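Sorting a bedroom where laundry, snacks and soft toys share the same surfaces
Posted in Household > Storage and Sorting
631 views

Njål Wallin
I am clearing one bedroom and the floor area by the TV. Two spots are the problem. The first is a round laundry tub that has turned into a general drop point, so towels and cloths end up in with things that are not laundry, such as snack pouches. The second is the bed, which holds plush toys, cloth pouches and a drawstring bag from a 10K race.

I have tried sorting by room and by owner. Both stall after ten minutes or so, and the leftovers go back in the tub. What I need is an order of work and a rule for the drawstring bag. It is fleece and I don't know whether to treat it as storage or as laundry. I have 3 empty bins and no spare shelf.
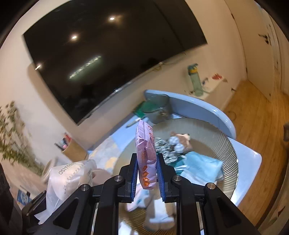
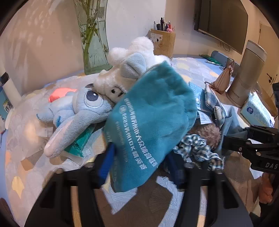 The bins are all the same size, with no lids. I would like to finish in one evening and be able to use the bed by 10. Washing can wait until the next morning.

Lamduan Khunthong
Sort by material first and by owner last. Owner is the slow decision, and it can be made when things are clean and folded.

Order of work:
Food and packets out first, from every surface, into the kitchen.
Paper, boxes and pens next, into bin one.
Fabric that gets washed goes into the tub and nowhere else.
Plush toys into bin two, largest at the bottom.
Empty bags and pouches into bin three.

Start with the bed. Once the duvet is clear you have a flat surface for folding, and the tub can be tipped out there in one go. If you start with the tub, the contents have nowhere to go except the floor.

The drawstring bag is laundry if you carried shoes or damp clothes in it. Turn it inside out, knot the cords together so they don't wrap around other items, and wash it cold. Fleece picks up lint from towels – keep the two in separate loads. Leave out fabric softener and air dry it. Printed lettering lasts longer without the dryer.

Gerrit Van Leeuwen
just get a bigger tub

Jaime Sequeira
Agree with most of the above, except for bin three. A bin of empty bags fills up and stays full. I keep 8 bags in total, rolled and stored inside the largest one, and anything over that number leaves the house.

Used face masks go straight in the trash, as they tend to travel through a wash inside a pocket or pouch and come apart. Check every pouch before it goes in the machine.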